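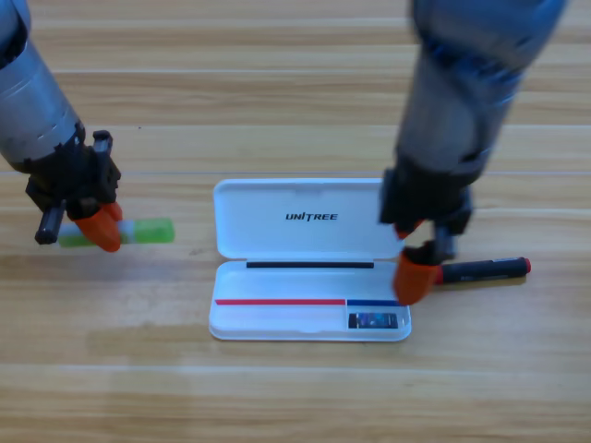 Desk supplies fail in storage more often than in use, according to Alby Halliday, who has run the stationery room at the Benavides drafting school in Cariddale for 11 years. His rules for keeping small items are short and mostly concern caps and orientation. A glue stick and a black marker with a red end cap, both lying flat on a planked wooden surface, are stored differently in his system. "The marker stays horizontal. The glue stick goes upright in the drawer, cap down," he said. "On the table, either one can lie flat for an afternoon."

Home | Features | Interviews | Archive

Halliday issues supplies in kits, 14 to a shelf. At the last inventory, in January, the room held 669 separate items, including a set of drawing tables bought in 1951 and refinished twice. He prefers wood to laminate for sorting work. "Pens roll less on it. You do have to wipe the seams, though, and most people skip that."

Each kit is closed before it leaves the table. Halliday teaches students to press near the front edge of the lid and listen for the catch. 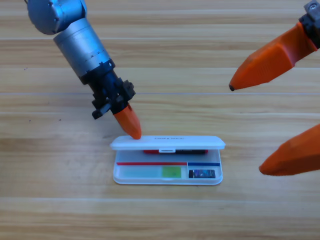
Photo: Skiltix / Sernska

A white plastic case is his usual choice for mixed items. Clear ones scratch, he said, and dark ones hide leaks. "If glue gets out, I want to see it on the inside of the lid the same day."

He does not sort by color. Adhesives go in first, then anything with ink, then paper goods - a sequence he took from an older parts catalog and has not changed. Labels go on the short side of the case, where they can be read from the aisle.

Asked what he replaces most, Halliday said caps. He keeps a jar of spares by the door and tests the fit by hand before a pen goes back into a kit.

Print this page | E-mail this article
Shares: 14 | Comments: 11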